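Povdale Community Boards > Home & Kitchen > Pantry storage
Thread: How long do you REALLY keep canned tomatoes?

brinebucket
Started 2022-01-09

Cleaning out my late aunt's pantry and I have inherited 99 cans of tomatoes. My cousin counted them, because my cousin is like that. The oldest one has a best-by date from when I had a waist. No rust, no dents that I can find, no bulging. My cousin says toss the lot. I say a date on a can is a suggestion from a company that would like me to buy another can. Who's right?

mossy_ladle
Depends on how far past. Tomatoes are acidic and they go at the inside of the can over time, so they don't last like beans do. I use mine within 2 years of buying and don't lose sleep. Past that I open one, look at the lining, smell it, and decide.

gravelroad_pete
Your cousin is right. Life is short and tomatoes are cheap.

brinebucket
Pete, you once posted a photo of yourself eating gas station egg salad in July.

gravelroad_pete
And I stand by it. That sandwich was fresh that week.

Joonas Saarinen
I worked in a grocery warehouse for 19 years, so a few notes for whoever wants them.

Best-by is about quality. The stuff inside gets softer and duller and starts to taste a bit like the can. What should worry you is bulging, leaking, rust you can't wipe off, a dent on the seam, or anything that spurts when you open it. Any of those, out it goes, and no tasting to make sure.

Where they were stored matters a lot too. Cool basement, fine. Shelf over the stove or a garage that bakes all summer, I'd be much less generous.

mossy_ladle
Disagree a little on dents. Joonas is right about the seams, but I also throw out anything with a sharp crease in the side. If I can lay my finger in it, it's gone.

Joonas Saarinen
No argument from me. A shallow ding in the side I'll eat. A deep crease, no.

tincanalleycat
Is nobody going to ask why the aunt needed that many tomatoes

brinebucket
She had a pantry with a lock on it and 800 recipe cards, every one of which was chili. Draw your own conclusions.

tincanalleycat
I would like the chili recipe.

brinebucket
Which one? They differ only in how rude she is about beans.

gravelroad_pete
There should be no beans.

mossy_ladle
Oh good, here we go. There should be beans, Pete.

gravelroad_pete
Then it's bean soup that has met some beef.

Hallway_Herb
Back to the original topic before the moderator wakes up – I bought one of those Nepia shelf racks where you load the cans in the top and they roll down to the front. Oldest first, no thinking. Works great except that my wife takes from the top because it's closer to her hand, so we now have a very expensive way of keeping cans out of order.

brinebucket
I looked at those. The Visteck one was cheaper but a reviewer said it launched a can of peaches at his foot.

Hallway_Herb
That's a feature. Keeps you alert.

mossy_ladle
You don't need a rack. Get a marker and write the year on the lid, big, where you can see it from above. New ones go in at the back. I've done it this way forever and the whole system cost me one marker.

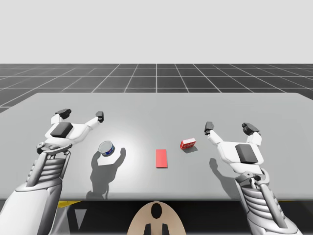 The only trouble with the marker is short cans stacked two high, where you can't read the bottom lid without moving the top one. For those I write on a strip of masking tape and stick it to the side. My husband says it looks like an evidence room. He also can't find the paprika, so I don't take notes from him.

Joonas Saarinen
Tape is good. Keep a bit of tape off the printed code though, you'll want that if there's ever a recall.

tincanalleycat
I just let mine roll around in a drawer like God intended

mossy_ladle
I'm going to pretend I didn't read that.

brinebucket
Update. Went through them all last night. Most were newer than I thought and are coming home with me. A sad little box of them is going in the trash, including one Pruvia can with a label so faded I was only guessing it was tomatoes. My cousin has been told she won, since that was easier.

gravelroad_pete
Did you open the mystery one?

brinebucket
I did not, Pete.

gravelroad_pete
Coward.

tincanalleycat
Still waiting on that recipe. Rude version please.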